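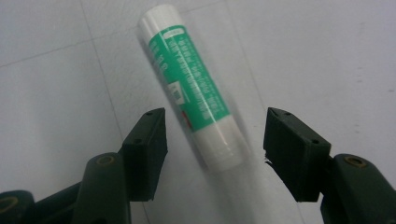
Klebestift

Ein Klebestift ist ein fester Klebstoff in Stangenform, der in einer zylindrischen Hülse geführt und durch Drehen oder Schieben vorgeschoben wird. Er dient vor allem zum Verkleben von Papier und Karton.

Zusammensetzung

Die Klebemasse besteht meist aus Polyvinylpyrrolidon oder Stärkeethern, Wasser und einem Feuchthaltemittel wie Glycerin. Als Gelbildner wird Natriumstearat eingesetzt.

Verarbeitung

Der Auftrag erfolgt einseitig und dünn. Bei offener Kappe trocknet die Masse aus und verliert an Abrieb.

Siehe auch

Kleister, Alleskleber, Dispersionsklebstoff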